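Grelldale Lab Compares Two Grippers on Kitchen Items

7 Mar 2026 – The manipulation group at Grelldale has released first results from a side-by-side trial of two parallel grippers, the Zullitz two-finger unit it has used until now and a newer model from Sosier. Both were run on the same arm, with the same controller and the same wrist camera, so that only the gripper changed between runs.

The group logged 200 grasp attempts, split evenly between the two units. Of these, 136 were scored as successful, meaning that the item was lifted, held for 5 seconds and set down without a slip. Results for each gripper are being held back until the force logs have been checked.

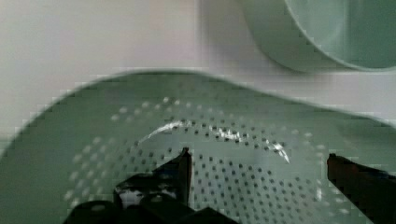 Si-eun Ban, who wrote the test plan, said most of the failed attempts fell into two classes. In the first, the fingers closed on a thin rim at an angle and the item rotated out of the grip. In the second, the wrist camera returned a poor depth estimate and the arm stopped short. Of the 64 failures, 49 were in one of these classes. The remainder were put down to controller timeouts, which a firmware update from December was supposed to have fixed.

"The timeouts hit both grippers, so they don't favor either one," Ban said. "They do cost us attempts, and we would like them gone before the next round."

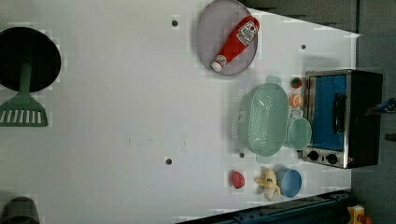

Item choice was left to Han-gyeol Hwang, who wanted a set that could be bought again at any kitchen store. Large rigid items had to share the table with small ones, so that the arm could not rely on a single approach height. The layout puts a perforated mint-green colander beside a toaster oven, with a light green cup against the oven front and a ketchup bottle lying diagonally on a gray plate. Fruit and a slotted spatula call for narrower grasps. Positions are reset by hand between runs, and the reset error has not been measured.

The Sosier fingers are shorter than the Zullitz pair and have a stiffer pad. Gyu-bin Chae, responsible for calibration, said the shorter fingers required a new tool offset and a second hand-eye calibration – a half day of work that is not reflected in the trial times.

A second round will repeat the plan with the Song controller in place of the current one. The test plan and scoring sheet are available from the group on request.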